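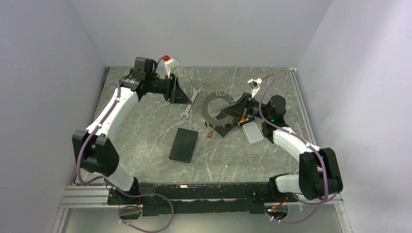 Zarkdale Tool Library: Questions We Get at the Counter

What is a tool library?
You borrow a wrench, you use the wrench, you bring back the wrench. The third step is the one we'd like to discuss further down.

How much does it cost?
Membership is $40 a year. It covers you and anyone in your household old enough to be trusted with a hacksaw, a decision we leave to you.

How many things do you have?
The catalog lists 2565 items, of which 657 are hand tools. The catalog is optimistic about a few of the clamps.

How long can I keep something?
Hand tools go out for 2 weeks. You can renew once, by phone or at the counter, unless someone is waiting. Someone is usually waiting for the pipe wrench.

I don't know what size wrench I need.
Bring the nut. If the nut is attached to your sink, bring the measurement across the flats, or take an adjustable and be careful with the corners. "Medium" is a size for shirts.

Can I borrow a whole set?
Yes. The Ginting and Rirnetti socket sets go out in their cases and come back in their cases, with every socket in its own slot. A 10 mm socket from a different set does not count as the 10 mm socket, even if it fits. Lụa Mạc checks in the sets and she will notice.

Do I have to clean things first?
Wipe off the grease. Dirt from the garden should stay in the garden. Please don't oil anything with cooking oil – we can smell it.

What if I break it?
Tell us. Tools wear out and we don't charge for ordinary wear. We do charge if you used a wrench as a hammer, and the dents tend to give that away.

Can I donate my uncle's tools?
Probably. Send us a list before you load the truck. We're full up on flathead screwdrivers until at least March, and we no longer take paint in any form.

Where's the online booking page?
We use Cakeck for reservations. If it says an item is out and you can see it on the shelf, ask at the counter. The shelf wins.

Do you sharpen mower blades?
No. Please stop leaving them by the door.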